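Norkdale has automated my job. I am still doing it. A thread, written on my tea break.

1/ I used to clear and reset tables in the staff canteen. Then the company bought into Flastora, a project to get robot arms to do the clearing and resetting, and I was moved across to help. My title is now "task support". I put things on a table so that a robot can pick them up.

2/ In the canteen I could reset a table in the time it takes to say so. The arms are more thoughtful. They will consider a fork the way my uncle considers a menu.

3/ What has changed most is how I look at objects. A bowl is easy, it has a rim. A tray is fine. A fork lying flat on wood is a bad afternoon. An oven mitt is basically a philosophical problem, being floppy and shaped like a hand but no help whatsoever.

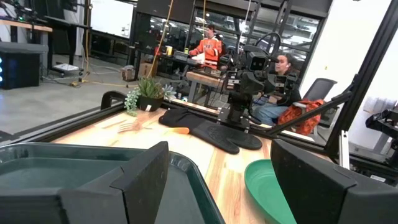
4/ The mitt, then. Ours is black silicone, and on this go it was lying palm up on top of something with an orange handle. Fork to one side, green tray and green bowl nearer the grippers, succulent at the back. The succulent is artificial and has the best working conditions in the building.

5/ Pay. Same as before, plus 8 pence an hour for "technical duties". I have been told not to spend it all at once. Krešimir Softić, who came over from the dish room with me, has asked for his in a lump sum.

6/ The paperwork has grown. Every attempt gets written up: what was out, what the arm went for, whether it let go when it should. I'm on sheet 416. In the canteen the only thing I ever wrote down was "no more soup".

7/ My back is better, I'll give it that. No trolleys, no wet floors, no lunch rush. My feet have stopped complaining and my eyes have taken over.

8/ What I miss is people. Lunch was 600 covers and somebody always had gossip. Now it's engineers, who are nice, and who say "interesting" when a thing gets dropped. Say that in the canteen and you'd be sweeping up on your own.

9/ Will it take my old job? Management says February for a trial on one canteen table. They didn't say which February. Right, tea's gone cold. Back to the mitt.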